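# Prescribed Burn Season at Astthorpe Ridge: Your Questions

We get so many good questions every spring, and we love it! If yours isn't covered, come to an open evening at the Astthorpe grange hall. They start at 7 p.m. and run as long as people keep talking.

**What exactly is getting burned this year?**

Two units, 255 acres in all. The bigger one is the Jirkeveo tract, on the south slope, where the pine litter is deeper than we've seen it in years. The smaller one runs along Citel Creek.

**Why burn on purpose?**

Low, slow fire clears out the needles and brush that would feed a bad summer wildfire, and the plants respond beautifully. Walk the old Demirtaş pasture in June (we burned it two springs ago) and you'll see lupine all the way down to the fence line!

**How do you pick the day?**

Weather, weather, weather. We look at wind, humidity and how damp the fuel is, and all of it has to fall inside the limits in the burn plan. If the wind shifts in the morning, we call it off and try again. Most burns happen in April, but we've gone into May. 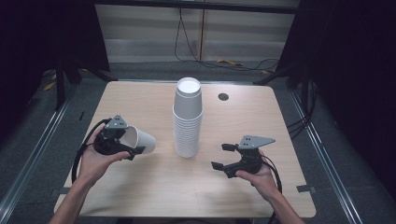

When a day does look good, we post it on the sign at the Citel Creek trailhead the evening before, and text everyone on the alert list. A second text goes out when the crew lights the test fire.

**Will I see smoke?**

Probably, yes. It usually lifts by mid-afternoon and can settle in the low spots overnight. Close your windows, and if smoke bothers your lungs, call us ahead of time so we can add you to the early-notice list.

**Are the trails closed?**

The Ridge Loop closes on burn day and stays closed until the crew has finished mopping up. Please keep dogs out too. Ash can hide hot spots.

**Can I get help clearing brush at my own place?**

You bet! We'll walk your property with you for free and mark what to cut. Start with the first 30 feet out from the house, gutters included.

**Who do I call if I see flames after dark?**

Call 911 if anything is burning outside the marked line. For a glowing stump inside it, the night crew is at extension 3279.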